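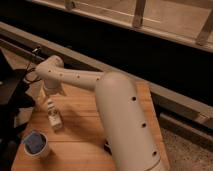 4.2 Make-good clauses in small workshop leases

Figure 3. Robotic arm over a wooden tabletop.

We turn now to the part of the lease that tenants in our sample seemed to enjoy reading least, and that is the make-good clause - the promise to hand the premises back in a particular condition at the end of the term. Of the 182 leases we collected from Stencombe and Broltden, all but 12 had one in some form, and the wording wandered a good deal more than we had expected when we set out.

The older Stencombe leases tend to ask for the premises back "in good repair, fair wear and tear excepted", and leave the parties to work out the rest between themselves. The Broltden leases, many of them drawn from the Inbridge standard form, go much further. They ask the tenant to take out fixtures, patch the floor and repaint in a colour the landlord approves, whether or not the place was freshly painted at the start. A tenant who has bolted down benches or run extra wiring can face quite a bill under wording like this, and we have a good deal of sympathy for them!

Where a cash settlement was allowed instead of the work itself, the median sum was $3,975, against about $2,000 in leases with a condition report attached. We would be careful with that gap, as the reported premises were also the smaller ones. Venckus Court, which we treat separately in section 4.3, used a capped sum for every unit and is left out of both figures.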